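I need two more painters for the Vorkstead skirmish project, and I'd love at least one who has never touched a metal figure before! We've got 700 old castings to get through by January — mostly dwarf infantry, plus some truly ugly goblins I'm very fond of. 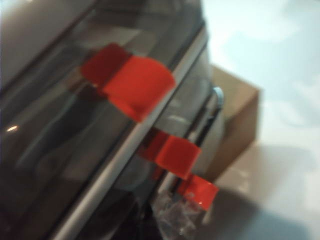
You'd take home 20 figures at a time, prime them, and paint them to a plain tabletop standard (block colors, one wash, tidy bases). I supply the metal and the paint. Genalyn Magbanua checks the shades so the regiments match, and she's kind about it.
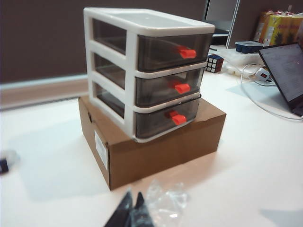
*Three drawers, orange-red pulls.*

No pay, sorry, but you keep a warband of your choice. Write to Ieva Jõgi at the Tindbridge club, and send a photo of anything you've painted — bad ones welcome.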